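Outgoing Students Board > Credits and Transcripts > Whitlock credit conversion, anyone been through it?

northquad_b
Posted 5/15/23
I have a place at Whitlock for the fall term through the Cuver exchange and need to get my learning agreement signed before my home department closes for the summer. The course list gives everything in local units. My advisor uses a divisor of 4 to get to US semester credits. The Cuver handbook has a table that comes out lower for anything with a lab. Which one does the registrar apply when the transcript comes back?

tern_and_gull
The table. The divisor is only used for lecture courses. Lab hours are counted at half weight, so a course listed at 6 units on the Whitlock side does not come back as what your advisor is telling you. I lost a credit this way and had to take a summer course to stay on schedule.

pelmet
Not correct for everyone. The half weight rule was in the old agreement. My home school converted all of my Whitlock courses with the divisor, labs included. It depends on whether your school signed the revised agreement or is still on the previous one. Ask for the version number, it is printed in the footer of the form.

tern_and_gull
I had the revised form and still got half weight. The version number settles which table is attached. It does not settle whether your registrar uses the table.

northquad_b
Mine says revised. I have four courses picked, two of them with labs. If the half weight rule applies I end up under the full-time minimum, and my aid office has already told me that affects disbursement. So I need to add a fifth course or swap one of the labs.

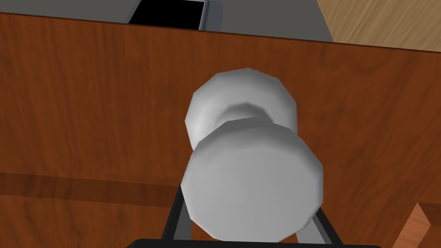 The fifth course would probably be the language course at the Pindley campus, since it is open to exchange students without prerequisites. The problem is the timetable. Pindley is a bus ride from the main site and the only section I can find starts right after my afternoon lab ends. Has anyone done that combination?

ostler93
I did it. The bus is the Flaline service and it leaves from the north gate. The ride was short but the schedule was not built around class times, so I was late to the first part of every session. The instructor allowed it after I sent an email in the first week. I would not count on getting the same instructor.

pelmet
There is also an online section of the language course. It is not on the exchange list but you can request it with form 493. File it before September or it goes to the waiting list.

tern_and_gull
Check with your home school before filing that. Mine does not accept online sections taken abroad as residential credit, and the transcript does show the mode of delivery.

pelmet
Mine showed the course code and the grade - nothing about delivery.

ostler93
Mine had a suffix on the code for online. Easy to miss if you don't know to look for it.

northquad_b
Thanks. I have written to the registrar and asked for the conversion in writing, course by course, with the online section listed separately. The auto reply says around 6 working days. I'll post what they send.

ostler93
Ask them to copy your advisor on it. Mine had to be forwarded twice before the agreement was signed.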